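Intro to Interior Materials - Handout 6: Wood Grain and Where It Goes Wrong
R. Kahraman 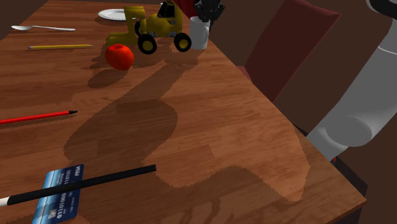

Fig. 1. Orange-brown wood grain on a rendered tabletop, with a darker brown side face.

Grain is what is left of a tree's biography after the sawmill has edited it. For this unit you need two cuts.

Plain sawn: the log is sliced straight through. You get arches and flames in the middle of the board and straighter lines toward the sides. Cheap, cheerful, likes to cup when the weather turns.

Quarter sawn: the log is cut into quarters first, then sliced so the rings meet the face nearly upright. Straight lines, steadier board, bigger bill. Clients ask for it by name and then choose plain sawn when the quote arrives.

End grain is the part students forget. It shows the cut ends of the fibers, drinks stain like a camel, and usually comes out darker than the face. If you draw a solid board with the face pattern wrapped neatly around the end, you have drawn veneer. Say so on the drawing or lose the marks.

Color words: "warm" means red, orange or yellow undertones. "Natural" means nothing at all, though it appears on every sample card in the cabinet. The Baysal cards are reliable under daylight. The Jerus cards are reliable in the drawer.

For November: bring one offcut, any species, no bigger than your hand. Sand half of the face, leave the other half alone, and stain both. Last year's group brought 69 pieces and labeled very few of them, so write your name on the back before you stain it.

Reading: the Mutix binder, sheets 194 and 397. Skip the glossary, it was written by an optimist.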